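Unit 5: Storing household goods between moves
Course tutor: Mhairi Cowie
Handout revised 3/27/21

Read this before the session and bring your copy of the Nuswood inventory form. The form was explained in Unit 4 and I will not go over it again.

1. What we mean by short-term storage

For this course, short-term storage is anything under nine months. After that the advice on textiles and paper changes, and you should use the Unit 7 notes. Most domestic customers say they want a few weeks. Many stay longer, so ask for the completion date on the new house and write down who gave it to you.

2. Choosing cartons

Corrugated board comes in single wall and double wall. Single wall is fine for clothes, bedding, soft toys and lampshades. Books, crockery, tools and tinned food go in double wall. The board gets its strength from standing upright, so a carton with a crushed corner has lost a good part of its stacking strength even if it looks sound from the front.

Used cartons are acceptable for light goods if the board is dry and the base flaps are whole. Do not use cartons that have held fruit or meat. Old tape should be left in place and taped over, as pulling it off takes the top layer of the board with it.
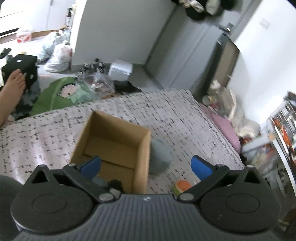 Fig. 1. Open corrugated carton with a plush ball beside it.

Fill cartons to the top. A half-full carton folds in when another is put on it. Use crumpled plain paper for the gaps. Newspaper marks china and pale fabric.

3. Labelling

Write on two sides and never only on the lid. Each label needs the customer's surname, the room, and the line number from the inventory. Leave out the contents if they are valuable. In the Jorach exercise the customer's reference is 2414, and this goes on every label as well.

4. Damp

Board takes up water from the air and from concrete floors. Keep the bottom row on pallets or battens, and leave a gap between the stack and any outside wall. Soft goods should be clean and fully dry when packed. A damp towel in the middle of a carton will spoil everything round it by the time the customer asks for it back.

Rafail Galanis will cover moisture meters in the practical. Closed shoes are required for the store visit in December. 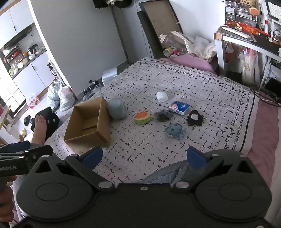 Fig. 2. Floor level, bare feet at left.

5. Stacking

Heavy cartons at the bottom, light ones on top, edges lined up. Overlapping them like bricks makes a steadier stack but puts the load on the weaker middle of each side. At Lakovden the rule is columns for heavy goods, with the top row overlapped to tie the stack together. The Väisänen notes in your folder give the opposite advice for mixed sizes. Read both and be ready to say which you would use for the Jorach load.

Reading: folder pages 2 to 9.
Written task: complete the inventory for the Jorach load and hand it to Nurhan Bilgin at the office.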